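What the Hedges Used to Hold
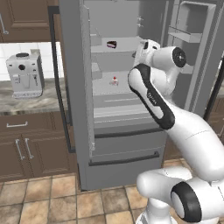 A slice of cake and a cherry-topped treat on the shelves of an open refrigerator.

Marjatta Ruotsalainen has walked the same loop outside Irkgate since she was a girl. It starts at the feed store, follows the creek to the Jedden bridge and comes back along the top of the Frimpong farm. In November it takes her most of a morning, and she carries a notebook in her coat pocket the whole way.

The early notebooks are full of sparrows. One entry from a Tuesday in her first winter of keeping records reads simply "667 on the stubble, then gave up." She no longer gives up. Last winter her best count from the same gate was 100.

"I didn't notice it year to year," she says. "I noticed it when I moved house and read the old books while I was packing."

The stubble itself is part of the story. Fields here were once left alone after harvest, and spilled grain fed flocks until March. Now most of the ground is replanted by early fall. The hedges went more slowly. A gap was opened for a wider gate, a corner was taken out so a combine could turn, and one long stretch along the creek died back and was never replaced.

Kwame Frimpong took over the farm from his uncle and has put some of it back. He planted 1000 hawthorn and dogwood whips down the east side, and he leaves the wet eight-acre field in stubble through the winter. The whips were knee high when they went in. Deer took a good share of the first row.

"It costs me a crop on that field," Frimpong says. "It was never a good crop. My uncle got the tractor stuck down there more than once."

Whether it has helped is hard to say. Daichi Murakami, who runs the winter bird survey for the valley, is careful about reading much into a couple of seasons. A mild winter spreads birds out and a hard one pushes them together, so a big flock at one gate may mean only that there is snow on the hills. He wants ten years of counts before he draws a line on a chart.

Meanwhile other birds have moved in. Egrets feed below the bridge in every month of the year, and ravens nest in the old Gultach quarry. Ruotsalainen likes the ravens. She is less sure about the egrets, which she still writes down in capital letters, as if they might be a mistake.

The new hedge is now tall enough to hide a person. On the morning we walked it, a small flock of sparrows dropped out of the top and went down into the stubble - too quick for me, though she had a number in the book before they landed. She wrote 8, closed the cover and went on toward the bridge.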